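Jikau Block Layouts

README for version 2

Jikau is a set of written arrangements for small colored toy blocks on a flat board. Each arrangement is a short text file that says which shapes are on the board, which ones are grouped, and which stand apart. The files were written at Drultereck for people who work on sorting, describing, or copying simple layouts.

Contents

layouts/ - 107 text files, one arrangement per file
notes/ - longer remarks on shapes that are easy to mix up
phrases.txt - 3490 short phrases used to describe position
CHANGES - differences from version 1

Each layout file has three parts: the block list, the groups, and the free blocks. A block is named by color first and shape second, all lower case. Where only a corner or a sliver of a block can be seen, the file gives the color and leaves the shape as "unknown". Please keep it that way if you send corrections.
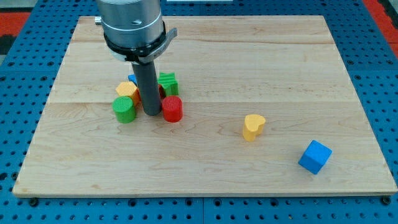 Groups are the part that most users ask about. A group is any set of blocks standing close enough that you could not slide another block between them. Anything else goes in the free list, even if it is on the same board. The yellow heart is a free block by this rule, well away from the group with the green star and the red cylinder. Color has no effect on grouping, so the green cylinder and the green star are in one group only by position.

Shape names

Cylinder, hexagon, star, and heart are the names to use. "Hexagon" is short for hexagonal prism. Version 1 used "round" for cylinders in 69 places, and all of those have been changed.

The textured tops are not recorded. An early draft had a field for them, but it was dropped.

Known problems

Left and right are given from the front of the board. A few older files from Tultadthorpe were written from the back and may still be reversed - check the header line before using them.

The Garg reader skips blank lines, so an empty free list must be written as "none".

Corrections

Send one file per correction and keep the original file name. Updates are merged in January.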